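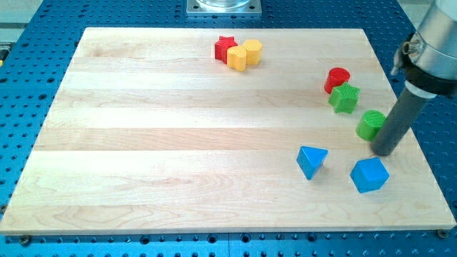

Shona Galbraith fragt, warum die Formklötze auf Ahorn liegen müssen und ob es eine einfache graue Matte nicht genauso täte, die sei wenigstens leise.

Leiser wäre sie. Ich hatte vorher eine. Graue Matte, blauer Würfel, blaues Prisma: Bei Lampenlicht am Abend war der Helligkeitsunterschied so klein, dass man die Kanten suchen musste. Auf Ahorn stehen Rot, Grün und Blau sauber da. Gelb ist der schwache Fall, dazu unten mehr.

Bretter › Werkstattnotizen › Formklötze auf Leimholz

2/ Zum Brett. Ahorn, aus Streifen verleimt, helle Bahnen, wenig Zeichnung. Das ist der Grund für die Wahl. Buche hat mir zu viele dunkle Spiegel, Eiche zu grobe Poren. Ein Klotz mit gerippter Seite bleibt auf Eiche beim Schieben gern hängen.

3/ Oberfläche: geschliffen bis Korn 240, zwischendurch gewässert, dann Ekivus Hartöl in zwei dünnen Gängen. Überstand nach 30 Minuten abnehmen, mit einem fusselfreien Tuch. Wer länger wartet, bekommt klebrige Inseln und schleift von vorn. Öltücher ausgebreitet trocknen lassen, nie zusammengeknüllt in den Eimer. Selbstentzündung ist kein Märchen.

4/ Lack habe ich verworfen. Er glänzt, und Glanz unter einer Deckenleuchte ergibt Flecken, die heller sind als das gelbe Herz. Öl bleibt matt. Nachteil: Farbabrieb geht in die Oberfläche. Rot ist am schlimmsten.

5/ Abrieb entfernen: feuchtes Mikrofasertuch, ein Tropfen Spülmittel, in Streifenrichtung wischen. Falls das nicht reicht, weißes Pad, trocken, wenig Druck. Danach die Stelle dünn nachölen. Radierschwamm nur im Notfall, der nimmt das Öl gleich mit.

6/ Die Klötze. Kunststoff, Satz von Wondis, Nennmaß Würfel 38 mm. Formen: Würfel, Zylinder, Dreiecksprisma, Sechseck, Stern, Herz. Bei Stern und Zylinder sind Rippen drauf, beim Herz und beim Sechseck ist die Struktur feiner. Würfel und Prisma in Blau sind glatt.

7/ Die Rippen sind in der Praxis wichtiger als die Farbe. Glatter Kunststoff auf geöltem Ahorn rutscht. Geripptes bremst, je nachdem, wie es liegt. Zylinder auf der Mantelfläche: Rippen laufen mit oder quer, das merkt man beim Anschubsen sofort.

8/ Fadi Chidiac schreibt, seine Zylinder rollten grundsätzlich vom Brett, ob ich meins ausgerichtet habe. Ja. Wasserwaage in beiden Richtungen, dann ein Papierstreifen unter die tiefe Ecke. Bei ihm war es laut Nachmessung ein geschüsseltes Brett, fast 3 mm in der Mitte. Da hilft kein Papier. Beide Seiten ölen, sonst zieht das Holz einseitig.

9/ Gelb. Gelb auf Ahorn hat kaum Kontrast, das stimmt. Herz und Sechseck nebeneinander lesen sich aus etwas Abstand wie ein einziges Teil. Abhilfe ist Licht von der Seite. Dann werfen die Kanten Schatten und die feine Struktur kommt heraus. Licht senkrecht von oben ist die schlechteste Variante.

10/ Andere Abhilfe: gelbe Teile nicht aneinanderlegen. Kostet nichts. Ich lege zwischen Gelb und Gelb meist etwas Rotes, wenn ich daran denke.

11/ Frage von Begoña Aranda: Stern hochkant oder flach? Flach liegt er stabil, sieht aber von der Seite aus wie irgendein Klotz. Steht er so, dass das Profil nach oben zeigt, erkennt man ihn von oben sofort. Gekippt an einem Nachbarn lehnend ist er am schwersten einzuordnen. Zum Üben mit Kindern deshalb erst Profil nach oben, gekippt später.

12/ Reinigung der Klötze: lauwarmes Wasser, weiche Zahnbürste in die Rippen, auf einem Gitter abtropfen. Spülmaschine habe ich mit einem Prisma probiert. Die Flächen waren danach leicht hohl. Seitdem von Hand.

13/ Lagerung: Kiste mit 4 Fächern, nach Farbe. Nach Form wäre logischer, braucht aber mehr Fächer, als die Kiste hat. Aleksandra Ostrowski sortiert nach Struktur, glatt und gerippt getrennt, weil die Rippen in der Kiste an den glatten Flächen scheuern. Die Kratzer habe ich auch. Werde ich wohl übernehmen.

14/ Nachtrag zur Lautstärke, Shona: Kork unter dem Brett dämpft das Klackern merklich, das Brett selbst bleibt, wie es ist. Vollflächig kleben würde ich nicht, Holz arbeitet. Im Juni messe ich die Breite noch einmal nach und trage den Wert hier ein.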